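How many demos before I can believe the numbers on a two-arm sorting job?
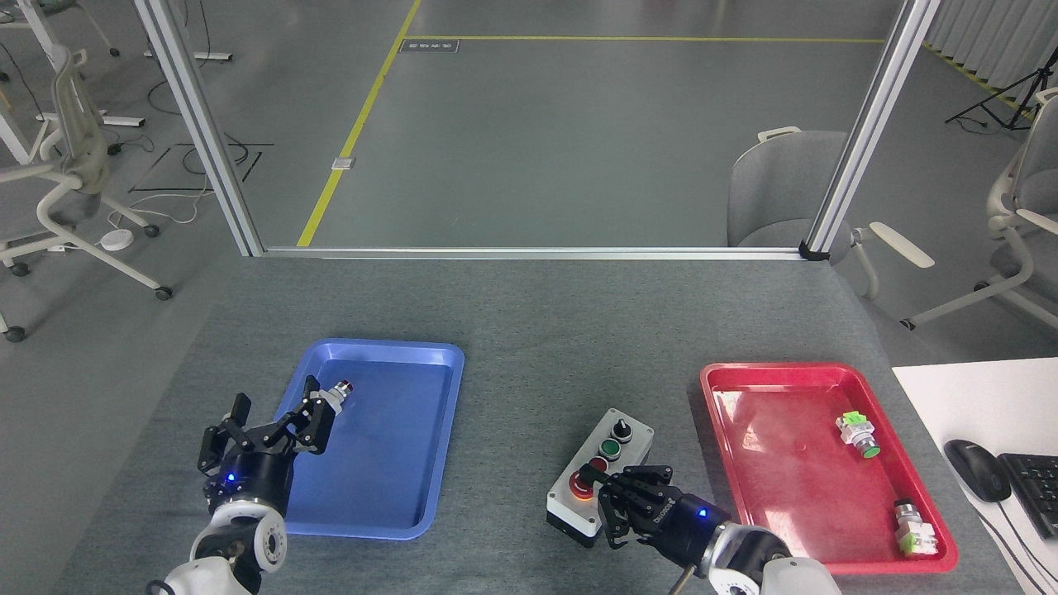
Posted in Robot Learning Help by Hafþór Skov, Thu 10 October

We're recording teleoperated examples for a two-arm setup and I've been handed a plan I don't much like. The job is push-button parts and a control box. Parts go in a blue tray or a red tray, the box stands between the two, and the arms have multi-fingered hands. One arm handles the small parts while the other steadies or works the box. All of it happens on a grey felt top.

The plan came from Britcombe, who sold us the training package. They say 88 good episodes will do for a task "of this class". We had more than that by the end of September. I trained on what we had and the policy finished 6 runs out of 14. When I asked what a class was I got a brochure.

Their fix is to record more. The quote in front of me is for 936 episodes, which would tie up two operators for a good while, and I'm not sold. If the first lot taught it the wrong thing, why would a bigger lot of the same teach it the right thing? The failures mostly look alike, too. It goes for a part lying on its side as if the part were standing up, closes the fingers, and carries on to the next step with nothing in the hand.

So has anyone here seen more data fix this sort of thing by itself? Or am I being softened up for an invoice?

Royer
Member

More is always better with imitation learning. We had the same thing with a drawer task and just kept recording and it came good. Also check your lighting and make sure the cameras haven't been bumped. I'd pay for the bigger set, compute is cheap.

Hjalti Þrastardóttir
Regular

I wouldn't sign anything yet. Fourteen runs is a tiny test. If you ran it again tomorrow with the same weights you could easily get a few more or a few less, and someone would call that progress. Before you spend money on recording, spend an afternoon on testing. Fix a list of start positions, write them down, and run every model against the same list.

Then go back through the episodes you have and sort them by how the part was lying when the arm went in. I'd bet your operators set the parts down neatly between takes. Everybody does it. You get tired, you want a clean take, and without meaning to you put the thing where your hand likes it. After a week of that you have a big pile of one example. Recording another few hundred the same way gives you a bigger pile of it.

What worked for us:

Have one person reset the trays and a different person drive. The driver doesn't get a say in where things land.

Tip the parts in sometimes. Leave them as they fall, caps up, caps down, leaning on the rim.

Keep the fumbles. If the driver misses, lets go and tries again, that's the most useful recording you'll make all day. Ours were being thrown out by a script that flagged anything over a set length as a bad take. Check whether your package has a filter like that switched on, because "good episodes" in a sales quote usually means the smooth ones. A policy that has never seen a missed grasp will sail on with an empty hand, just like you describe.

Watch the second arm as well. If it always takes hold of the box at the same moment, the model may be picking up the timing and not looking at the part at all. Get the driver to vary it - early, late, with a pause.

As for the 936, ask them to show the curve. Train on a quarter of your set, then half, then all of it, same test list each time. If the line is still climbing, fair enough, buy some more. If it's gone flat, the trouble is what's in the recordings. They should be able to do that for nothing with the data you already own.

I don't agree that Royer's drawer tells you much. A drawer only goes two ways.

Zolton
New member

Did you ever get an answer on what "class" means? We were quoted by the same mob and our number was different for what looked to me like an easier job. Following this one.

Hafþór Skov
Original poster

Found the length filter. It was on by default and I can't see it mentioned anywhere in the manual. I've pulled the rejected takes back out and I'm going through them now - plenty of second attempts in there. Not convinced it's the whole story, and I still want the curve before anyone gets a purchase order. Zolton, no, no answer. I've asked again in writing.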